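A day out at the Ulleter soap studios

Apr 27, 2019

I have been watching Wakitz Road since I was at school, so when Ulleter said they were opening the studios to fans for one day I had my ticket before I'd even checked the trains!
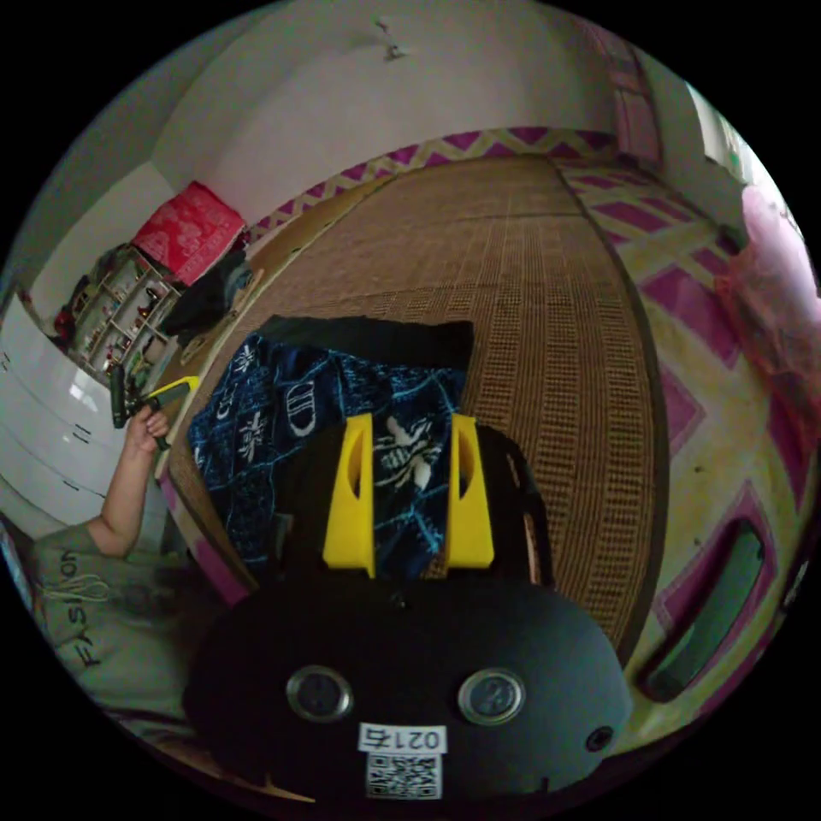 2 min read

First thing to know: it's a long walk from the station and the signs stop halfway. I followed a woman in a Wakitz Road sweatshirt and hoped for the best. There were 400 tickets, sent out in groups through the day, and I was in the 11 o'clock lot (which left at twenty past).

They start you off in the pub set. It is tiny. On telly you'd think you could get a wedding party in there, and in real life I could nearly touch both walls. The beer pumps don't work, I did try. Our guide said the big bust-up in January took a whole day to shoot, and the person next to me muttered that the row on Instagram afterwards went on a lot longer.

Of course someone asked about that. Two of the cast have been having a go at each other in the comments for weeks, and the guide went a bit pink and said she only does tours. Fair enough, but you could hear the whole group lean in. I'm on the side of whoever deleted their post first — it's only a soap, and they've still got to film the rest of the run together. There are 26 episodes in this one.

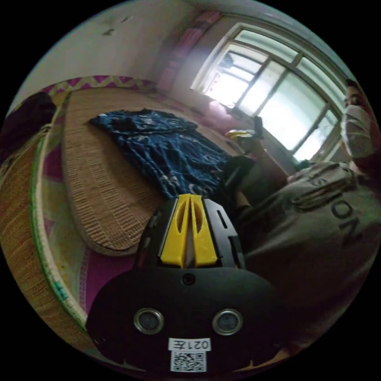
Mathew Pustau
Soaps and telly writer

After the pub we got the street, which is outdoors and was freezing. The front doors open on to nothing, just scaffolding and a fire bucket. I loved the corner shop window, where they change the special offers between series, and someone had left the old prices up on one side.

Then a question and answer session in the canteen with two of the younger actors. They were lovely and patient, and said very little about anything, as you'd expect with the press officer sitting at the back. One did let slip that there's a funeral coming. Gasps all round!

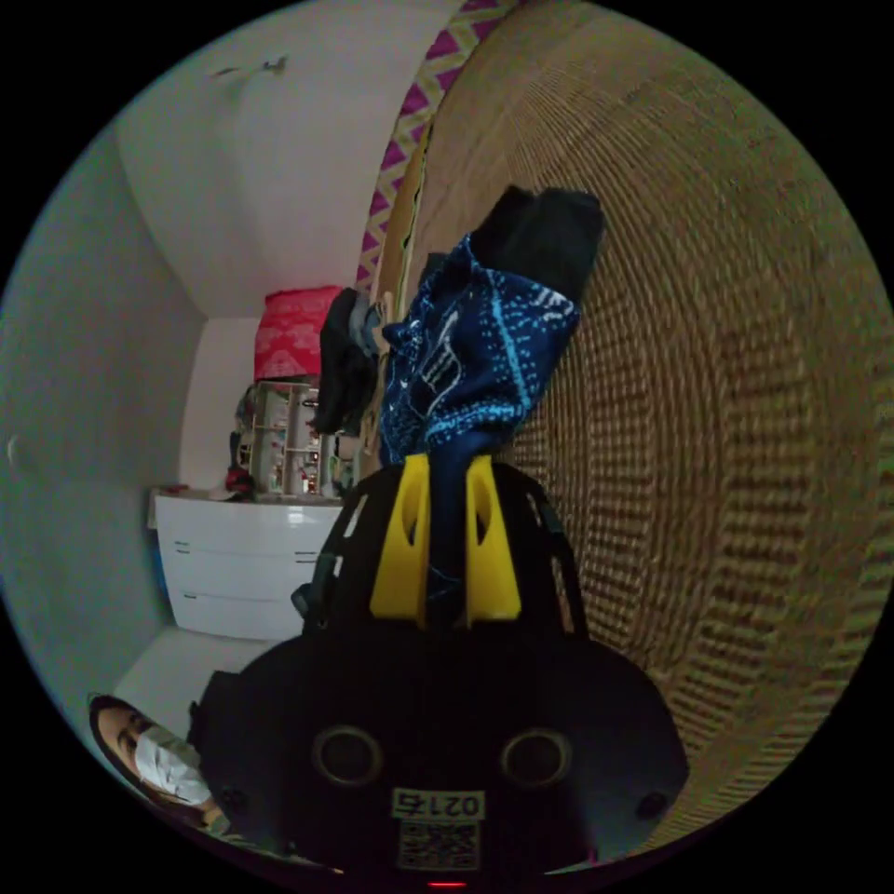
Getting in and what it costs

Tickets were £26 and the tour lasts 94 minutes, with the canteen bit included. Lunch is extra, and the soup was better than the sandwiches. You have to hand your phone in for the street set, and the queue to get it back is slow, so don't book an early train home like I did. Ulleter say they'd like to run another day if the studio diary allows. I've put my name down already.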